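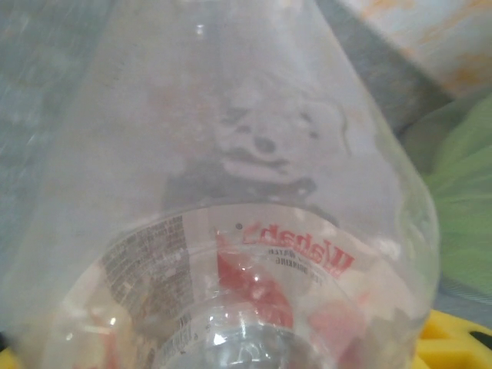

Wozu braucht man einen eigenen Datensatz für durchsichtige Flaschen?

Tiefensensoren liefern an klarem Kunststoff lückenhafte oder falsche Werte, und Greifmodelle, die mit undurchsichtigen Objekten trainiert wurden, setzen den Griff oft zu hoch oder daneben. Mit Zidstead-Klar lässt sich prüfen, wie weit man allein mit Farbbildern aus einer Kamera am Handgelenk kommt.

Zidstead-Klar, Datenkarte
Stand: 03.08.2026
Betreuung: Adwoa Ayaaba (Aufnahme, Annotation), Evaristo Rinaldi (Training, Auswertung)

Inhalt

Der Datensatz enthält 719 Greifepisoden mit transparenten Behältern, überwiegend Getränkeflaschen aus Kunststoff. Jede Episode besteht aus der Bildfolge der Handgelenkkamera, den Gelenkwinkeln, der Öffnungsweite des Greifers und einem Ergebnisfeld. Eine zweite Kamera gibt es nicht. Tiefenbilder sind nicht enthalten.

Im Nahbereich füllt die Flasche den größten Teil des Bildes. Etiketten sind dann häufig von der Rückseite durch den Kunststoff zu sehen, die Schrift steht spiegelverkehrt. Auf einer Flasche von Wahaha bleiben der rote Markenname und das Wort "WATER" auf diese Weise lesbar, die kleinen Textblöcke daneben nicht. Wer Texterkennung als Zusatzmerkmal verwendet, muss gespiegelte Schrift selbst behandeln. Die Bilder werden nicht vorab gespiegelt oder geschärft.

Aufteilung

Training: 258 Episoden mit Masken, der Rest ohne Masken. Die Testepisoden sind in der Datei split.csv markiert und verwenden nur Behälter, die im Training nicht vorkommen. Eine zufällige Aufteilung nach Einzelbildern ist nicht sinnvoll, weil benachbarte Bilder fast gleich sind.

Annotation

Die Masken umfassen den sichtbaren Umriss des Behälters einschließlich Etikett. Wo der Rand im Hintergrund verläuft, wurde er geschätzt und das betreffende Segment mit rand_unsicher = 1 gekennzeichnet. Das kommt an grauen und graugrünen Flächen oft vor, meist nur auf einer Seite der Flasche. Glanzpunkte und Brechungsmuster haben keine eigene Klasse. In einer früheren Fassung gab es die Klasse "Reflexion", sie wurde gestrichen, die beiden Annotierenden waren sich dort zu selten einig.

Teile des Greifers, die ins Bild ragen, liegen in einer eigenen Maske (greifer.png). Andere Gegenstände auf der Arbeitsfläche sind nicht annotiert.

Methode

Das Referenzmodell Fahy sagt aus 16 aufeinanderfolgenden Bildern eine Korrektur der Greiferposition voraus. Verglichen wird mit Wilum, das nur das letzte Bild bekommt und sonst gleich aufgebaut ist. Beide wurden mit denselben Episoden trainiert.

Ergebnis

Fahy ist auf den Testbehältern besser als Wilum, am deutlichsten bei Episoden mit rand_unsicher = 1. Wir vermuten, dass sich Reflexionen bei Bewegung der Kamera anders verschieben als der Umriss und das Modell diesen Unterschied nutzt. Nachgewiesen ist das nicht. Bei Behältern mit großem, deckendem Etikett liegen die Modelle praktisch gleichauf. Die Einzelwerte stehen in ergebnisse.csv.

Einschränkungen

Alle Aufnahmen stammen aus dem Labor in Jultham, mit demselben Greifertyp und ähnlichem Licht. Glas ist kaum vertreten. Viele Bilder sind leicht unscharf, vor allem kurz vor dem Kontakt. Das Ergebnisfeld hält nur fest, ob der Behälter angehoben wurde, und sagt nichts über Verformung. Bei etwa 60 Episoden fehlt der erste Zeitstempel, sie sind in meta.csv mit t0_fehlt markiert.

Dateien

episoden/ Bildfolgen und Zustände, ein Ordner je Episode
masken/ Objekt- und Greifermasken
split.csv Aufteilung
meta.csv Behältertyp, Etikett, Kennzeichen
ergebnisse.csv Auswertung beider Modelle

Fehler in den Masken bitte mit Episodennummer und Bildindex an Adwoa Ayaaba melden. Fragen zum Trainingscode gehen an Evaristo Rinaldi.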